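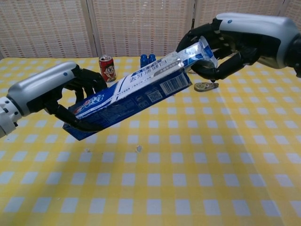 Household Automation Desk, Weltora Reference Wiki

Brolon is a two-armed robot kit for tabletop chores, sold by Madotach to repair shops, colleges and the sort of household that already owns a label maker. It consists of a pair of arms, a pair of black hands with jointed fingers, a control box and a manual of 252 pages, of which the index is the best written part. The kit is known mainly for opening packages, a job it performs with great seriousness.

Design

The arms wear glossy silver-grey shells over the forearm, each with a small blue dot near the wrist. The dot has no entry in the manual. Owners have argued over it at length on the Gunawardena forum, where the leading theories are a calibration mark and decoration.

The arms are meant to be mounted on opposite sides of the work and to meet over it. Early buyers put both on the same side to save space and were rewarded with a good deal of clacking. Madotach added a mounting drawing to the manual in April, in which the arms are correctly placed and the table has three legs.

Package opening

Opening a carton is a two-handed task. One hand pinches the box near one end while the other closes on the far end and works at the flap. With a toothpaste carton, the box is held clear of the tabletop and tilted, and the opened end may be left crumpled in the fingers, with its shiny silver-white material on show. The sales brochure calls this "gentle access." The manual, written by a different department, calls it "opening (see Damage)."

The kit has no particular feeling for perforated lines, tabs or printed arrows. Edivaldo Bezerra, who wrote the package module, has defended the approach on the grounds that most people ignore the arrows too. Version 2 of the module introduced a slower setting called Courtesy. It makes the same sort of hole over a longer period.

Neighboring objects are a separate matter. A drink can standing behind the carton is treated as something to avoid, and the arms will take a long way around to do so. Patterned tablecloths are supported. Glass tabletops are listed as "under study," where they have been since the first edition.

Price and service

The base kit costs $454. A service plan at $399 covers fingers, cables and one phone call. Buyers have noticed how close the two prices are and have drawn their own conclusions, several of them on the forum in capital letters. The plan does not cover contents of packages.

Reception

Vanderleia Frota reviewed the kit for this wiki on July 2, 2025, and praised its grip, its patience and the quality of the carrying case. She found the setup software "clear up to the third screen" and gave low marks to the startup chime, which cannot be turned off without the service plan. Her review concluded that Brolon suits anyone with a steady supply of boxes and no plans to return what comes in them.

Madotach replied that the chime would be addressed. A shorter chime has been released.

See also: Bimanual grippers; Carton handling; Service plans, disputes over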